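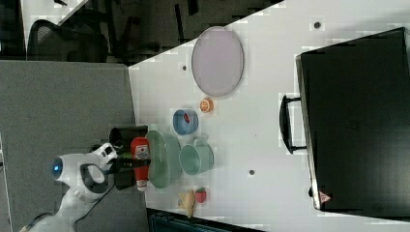 What counts as one incident in the Flalta closure log?
One order against one congregation on one date. A hall sealed twice is two incidents, and a fine issued with a sealing order is recorded under the sealing.

Jan 4, 2025. Coding notes, religious restrictions dataset, Mellano desk.

Merged the December intake into the master table. 1,392 rows after merge, 33 flagged as possible duplicates. Ea went through the flagged rows against the scanned court notices. 8 were true duplicates and are removed. The others share a street address but name different congregations, so they stay.

Field "legal basis" is still a mess. Faizal coded unregistered assembly and unlicensed charity work under the same value up to row 685. Needs splitting. The charity cases (food parcels, winter clothing, the clinic at Riis) fall under a separate statute with different penalties. Started on these, got through Riis only.

Flomumville: two sources disagree on whether the prayer house was closed or just denied a permit renewal. Coded as "denied, status unknown" until Wulan hears back from the pastor's lawyer. Do not upgrade on the strength of the newsletter alone.

Witness names stripped from the shared copy. Key is with Grethe.

To do: finish the statute split, rerun the district totals, ask Christos whether detentions under 24 hours belong in this table or the other one.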